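Reading room tables back at Clukville hall, and please use the baskets

29/05/2020
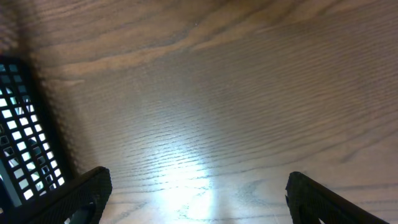 Light brown wood, long wavy grain, and a black mesh basket at the left.

The tables are back in the Clukville hall reading room. Came in through the side door on the trolley, one at a time, and are now set up along the window wall where the old trestles used to be. The trestles have gone to the shed. Anyone wanting one for a garage sale, ask at the front desk before the end of the month.

The work was done by Urban, the furniture repair shop on Nenberg Road, and it took longer than planned. First quote was for a light sand and a coat of something clear. Then the old varnish came up in the sun near the windows and stayed put everywhere else, so it was a full strip on the lot. Rings from mugs, ink, a burn mark on the one nearest the heater. Most of that is gone. The burn is fainter but still there if you go looking for it.

What you get now is the grain. Under the old orange finish you couldn't tell one table from the next, and now they are all different colours of pale. Some have straight lines end to end, others have big loops. Regulars have already started picking favourites, we hear.

The hall paid $1,000 toward the job out of last year's book sale money. The rest came off the rent owed by Usow, the craft group that has the room in the evenings, who asked for it to be done that way. The full figures are in the annual report, copies at the desk.

About the baskets

There is to be one mesh basket per table. They're for small stuff: pencils, glasses cases, the bits of paper people write call numbers on, puzzle pieces found on the floor. Not for food. Not for library books either, they go on the returns shelf as always, and last week 2 of them were dug out from under a pile of wool.

The hall ordered 30 baskets and 26 turned up. The remaining four are on back order from the supplier, no date given. Until they arrive the tables at the far end near the fire door will share. Please dont carry a basket off to another room, the kitchen in particular. The kitchen has its own tubs.

Baskets get emptied when the room is locked up at night. Anything that looks like it matters goes in the lost property drawer and is kept for a month. Everything else gets binned. If you've left a half finished jigsaw in there, write your name on the bag.

Looking after the tops

The new finish is a hard wax oil. It's tougher than it looks but it doesn't like standing water, so:

Coasters are in the drawer under the noticeboard. Use them, even for cold drinks.

Wipe up spills straight away with a dry cloth. A damp one is fine after that.

No spray cleaner. No bleach, no scourers, no methylated spirits. There is a bottle of the right soap on the shelf by the sink with a label on it.

Glue, paint and cutting to be done on the mats only. The mats are green and live behind the door.

Felt pads have been stuck on the feet of the tables. Lift them to move them, don't drag. One pad has come off allready and been found in the hallway, so if you see another, hand it in at the desk and it will be glued back on.

Urban will be back in November to put another coat on the tops that get the most use. The room will be shut for that, three days at a guess, maybe four if the weather is damp and the coat is slow to cure. Notice will go up on the door well ahead. Evening groups will be offered the small room upstairs in the meantime. Usow has been told.

Light and glare

A few people have said the tables shine under the ceiling lights and it's hard on the eyes when reading. Fair enough. The finish is a satin one and it should dull down a bit with use. If you're bothered by it, try the seats on the hall side, or ask for one of the desk lamps and switch off the row overhead. The switch is the left one of the pair. The right one does the hallway and the toilets so leave that alone please.

Blinds for the window wall have been measured for but not ordered. Still waiting on a second quote. They'd be a plain roller type in grey or off-white, and the colour hasn't been settled. There's a sheet at the desk if you want to put in a vote.

Chairs

Yes, the chairs are next. No, there isn't any money for them yet. The ones with loose backs have been pulled out and stacked in the store room, which leaves the room a little short when both groups are in. Bring a folding chair across from the main hall if you need one and put it back when you're done.

Also wanted: offcuts of green felt, any size, for more pads and for lining the bottoms of the drawers. Leave them at the desk in a bag marked TABLES. And if somebody took home the long wooden ruler that used to hang by the map cabinet, we'd like it back, no questions asked.

Reading room hours are the same as before. Desk closes half an hour before the room does. Parking is round the back off Nenberg Road, the front spots are for drop-off only and the gate to the lower lot is still sticking, so give it a good push.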